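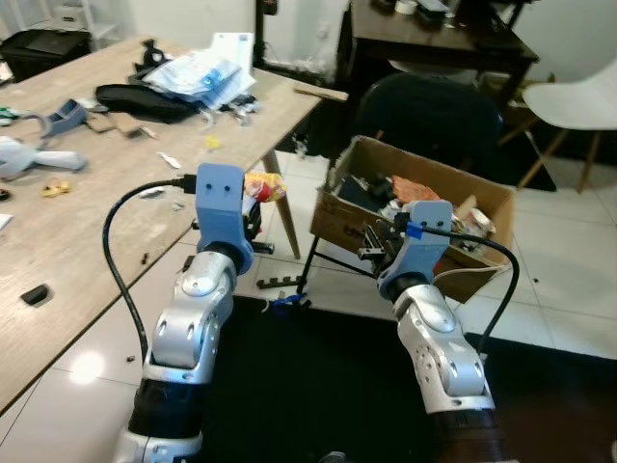 Print this page
E-mail this page

Trundard to Collect Empty Snack Bags at 84 Grocery Stores

CALDEIRA, October 2021 – Trundard, the regional grocery chain, will begin taking back empty snack bags and other soft plastic packaging at all 84 of its stores. The service follows a trial at seven stores in the Caldeira area that started in June. Collection bins are being installed now near the store entrances, beside the existing bottle return machines.

Customers can bring in chip bags, candy wrappers, bread bags, frozen vegetable bags and the plastic film that comes around multipacks of drinks. The packaging does not have to come from a Trundard store and no purchase is needed. Bags should be empty and shaken free of crumbs. They do not have to be washed, but anything greasy or with food stuck to the inside should go in the household trash.

Most curbside programs in the region do not accept soft plastic. Thin film wraps around the sorting equipment at the plants, and chip bags are harder still to handle, as many of them have a thin metal layer bonded to the plastic. Households have generally had no choice but to throw them out.

"People kept asking our cashiers what to do with this stuff," said Krystyna Brzozowska, director of store operations at Trundard. "They were already bringing back bottles and batteries. We had the trucks going back to the warehouse empty after every delivery, so the transport was there. What we did not have was anyone to take the material at the other end."

That part of the work will be done by Tulluter, a plastics processor based in Vivberg. Trundard's delivery trucks will carry the collected packaging to the chain's warehouse, where it will be pressed into bales and sent on to Vivberg. Tulluter will separate clear film from printed and metal-lined packaging. The clear film will be made into pellets and sold to manufacturers of trash bags. Printed and metal-lined bags will be melted together and molded into boards for garden edging and pallet blocks.

Jailson Aguiar, plant manager at Tulluter, said the company has added a second sorting line for the contract and changed the way incoming bales are opened.

"The trial bales came in packed very tight, and the small wrappers stuck together," Aguiar said. "We now open them in two stages. The first one loosens the bale and the second one shakes out the crumbs and the receipts. There are a lot of receipts."

During the trial, the most common problem was packaging that did not belong in the bins. Drink cartons and yogurt cups turned up often, as did paper coffee cups. Trundard has since changed the signs on the bins. The first version used a written list, which many customers did not stop to read. The new signs show drawings of the accepted items on the lid itself, and the opening has been made narrower so that cups and cartons do not fit through it.

The bins have also been raised. Customers using wheelchairs had no trouble with the first model, but store staff had to bend down to pull the liner out from the bottom. The replacement has a door in the front – the full liner slides out at knee height and can be tied without lifting it over the rim.

Anong Tanasarn, who manages the Trundard store on Caldeira's east side, said the bin there filled up fastest on weekends and right after school holidays. Her store took part in the trial from the first day.

"We started out emptying it once in the evening, and that was not enough on a Saturday," Tanasarn said. "Now whoever does the bottle room at noon checks it as well. It takes a few minutes. Flat bags take up much less room than crumpled ones, so if customers can flatten them at home, that helps us."

Schools and sports clubs that sell snacks may ask their nearest store for a roll of liners and return them full at the customer service desk. Full liners should be tied and should not be left outside the store when it is closed. Businesses that produce larger amounts of film, such as furniture stores and moving companies, are asked to contact Tulluter directly. The store bins are meant for household packaging.

Not everything made of soft plastic can be accepted. Compostable bags, bubble mailers with a paper outer layer, balloons, and pouches with a hard plastic spout must be kept out of the bins. Pet food bags are accepted if they are plastic throughout, but woven sacks are not.

Trundard and Tulluter have signed an agreement for three years. Zanele Swanepoel, head of purchasing at Trundard, said the chain will buy back part of the finished material in the form of garden edging, to be sold in its larger stores starting next spring. Prices have not been set.

Bins in the Caldeira area are already in use. Stores in and around Vivberg will be next, followed by the remaining locations. Each store will put up a notice at the entrance when its bin is ready.

Press contact: Cleiton Lacerda, Trundard Communications Office, Caldeira

Print this page
E-mail this page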